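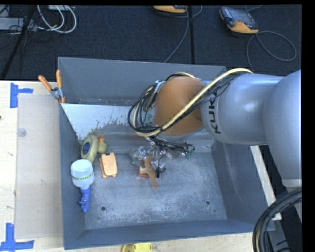
From: Joelle Karaki
To: returns-floor list
Subject: Re: the bin cell and the Sunday shift

Fatos Dimitriou wrote:
> Now that the arm is picking from the mixed bin, do we still
> need 5 people on Sunday? Sawatzky's sheet says it did 274
> of 300 on the last run. Seems to me 2 could cover it.

Fatos, I have read the same sheet. I also worked that run, so let me tell you about the other 26. Each one stops the cell, and then a person walks over, looks at the gripper, looks at the bin, moves a sponge an inch and presses resume. On paper this is called "exception handling" and takes no time at all.

The lifting is better, I'll give it that. My back has no complaints. But Chiamaka and I used to sort and talk, and now we stand apart and wait for a beep. Small things like tape measures and spray bottles still come in however the customer felt like packing them, and somebody has to open the boxes before the arm can be clever.

Could we keep 5 through December and then look again? I'd also like the restart training to go to everyone, Skenevholm people included – at the moment it's me and Chiamaka, and one of us would like a vacation.

Francine, is the grade for cell work settled yet? "Operator" is on my badge but has not reached my pay stub.

Joelle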